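Mount both grippers on their handles and plug them in before you load anything. Leave enough slack in each cable to reach the far side of the table. Tighten the jaw screws to the third mark - any looser and the fingers drift.

Stack the paper cups in the dispenser tube and set it in the middle of the table. Start recording, take a cup with the right gripper and keep the left one free.

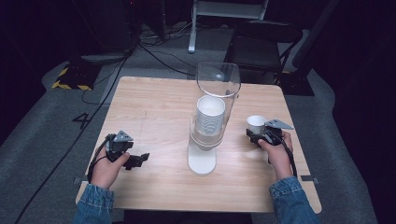
Cup in the right gripper, left jaws slightly open.

Squeeze slowly. Paper cups crush easily, so stop closing when the rim starts to bend. Put the cup down, open the jaws and save the run. I did 60 runs before training and threw out 3.

Contact: Settimio Greco, Sulteseck workshop | © 2020 | Back to top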